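Edby Folding Service: Frequently Asked Questions

Home / Services / Garment Handling / FAQ

These questions and answers are intended for laundries, uniform suppliers and care facilities considering the Edby folding service. Terms of supply are set out in the service agreement, which takes priority over anything on this page.

What is the Edby folding service?

Edby is a robotic station for folding everyday garments, supplied by Sillico on a monthly plan. The plan covers the arms, the table fittings, the software, installation and scheduled maintenance. Customers do not purchase the equipment, and title to it remains with Sillico at all times.

Which garments can be handled?

The standard plan covers T-shirts, polo shirts, hand towels and pillowcases. Garments with heavy buttons, hoods or long ties are accepted only under the extended plan, after a sample set has been reviewed. Please send clean samples in the sizes you handle most often.
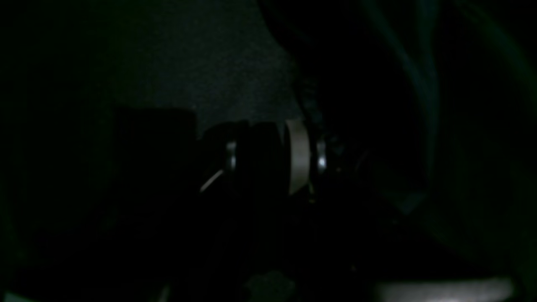

Bed sheets and fitted covers are outside the scope of both plans. Customers who need large flatwork processed are advised to keep their existing ironing line for that purpose. We are able to recommend a layout in which the two run side by side.

How long does installation take?

A standard installation takes two working days. The first is given over to mounting the arms and routing power and network cables. The second is used for calibration and for a supervised run on the customer's own garments. The room should be available to our engineers from 8 a.m. on both days.

What must the customer provide?

The customer provides a level floor, one grounded outlet on its own circuit, a wired network connection and a sturdy table. A detailed site checklist is sent with the order confirmation. Work cannot begin until the checklist has been signed and returned.

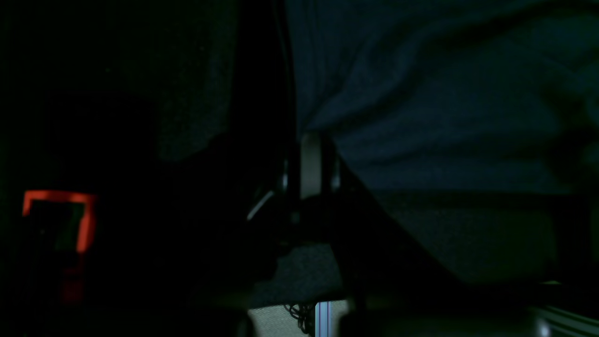
Can the station be moved to another room after installation?

It may be moved by a Sillico engineer, at the relocation fee stated in the agreement. Calibration is tied to the position of the table, and a station moved by the customer's own staff must be recalibrated before it is used again.

What does the service cost?

The standard plan is $1587 per month for one station. This includes up to 1000 garments per week. Volumes above that level are billed at the rate shown in the current price schedule. There is no separate charge for software updates.

Is there a trial period?

New customers may cancel without penalty within 42 days of installation. Collection of the equipment is arranged by Sillico and must take place during normal working hours. Any damage to the equipment beyond ordinary wear is charged to the customer.

How does the gripper hold a garment?
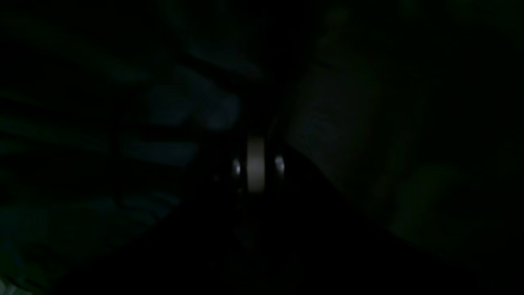
Garments are held between two padded fingers, and the closing force is set according to the fabric selected in the Gusosero control software. Knitted cotton and terry cloth have separate settings, and an operator can save a new one under a name of their choice. The same controls apply to items other than cloth, and in low light an upright, cream-colored cylinder between two bright glints may be the only part of the gripper area that stands out. Operators should therefore check finger alignment under full room lighting and should not rely on a view taken in the dark. The alignment check is required at the start of each shift.

Can the station run unattended overnight?

Overnight running is not permitted under the standard plan. Under the extended plan it may be approved in writing once a guarded enclosure has been fitted and inspected. A trained operator must remain on call during all approved hours.

Does the work surface need a cover?

A plain fabric cover is recommended. It should be pulled tight and clamped at the corners, and smoothed again whenever creases appear. Dark garments on a dark cover can be harder for the software to outline, so customers with mostly navy, gray or black stock may wish to keep a light cover as well. Covers in both shades are supplied by Venckus and can be ordered under item 159.

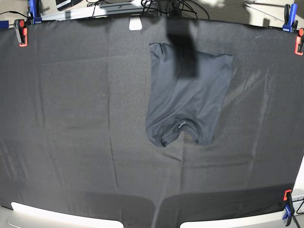
Eylül Kahraman writes that her site switches to the light cover every Monday for dark uniforms and goes back to the dark one for towels, and she asks whether the software must be told each time. It must. The cover shade is selected on the Gusosero start screen, and the station will request a short calibration before the next garment is accepted.

Who should be contacted about faults?

Faults should be reported through the customer portal, with the station number and a short description of what the operator observed. Urgent faults may also be reported by telephone. Requests concerning contracts, invoices or changes of plan should be addressed to Stojan Softić at the Sillico customer office.

When is the price schedule revised?

The schedule is reviewed each February. Customers are notified in writing before any change takes effect, and prices already agreed for a fixed term are not altered during that term.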